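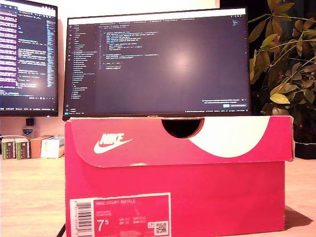
Is Ririren season two ever coming back, or should I grieve now?

Posted by Quang Chu, 2022-12-20

My wife and I have watched Ririren every week on Zilen. We got through episode 9, the one where the judge finds the letter in the piano, and then nothing. The page still says "new episode soon," which it has said long enough that I've stopped believing in the word soon. Was it canceled? Did I miss a break? The TV guide is no help and the app keeps suggesting a baking show.

Veronika Csonka

It's a midseason break. Zilen did the same thing with Skullow last year, stopped right after somebody fell off a roof and let us stew for up to 5 weeks. The second half of Ririren starts in February. 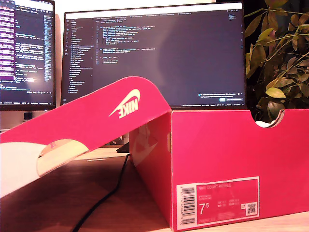
They put a notice in the app, under News, which I suspect gets opened mostly by accident. If you turn on alerts for the show you'll get a message when episode 10 goes up – plus several about the baking show. Also, check your region setting. Mine reset after an update and half my list vanished, so I spent an evening blaming the wrong people.

Riku Chiba

what she said. but the judge wrote the letter herself, its obvious, look at the handwriting in episode 2. no idea why anyone is waiting

Lenka Jelínek

Thanks for the spoiler, Riku. Quang, the recap special is worth a look while you wait, mainly for Ueda trying to explain the piano with a straight face.

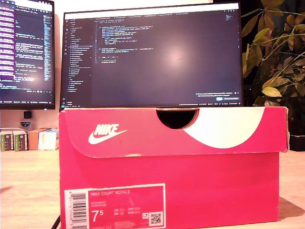 Nike shoebox on a desk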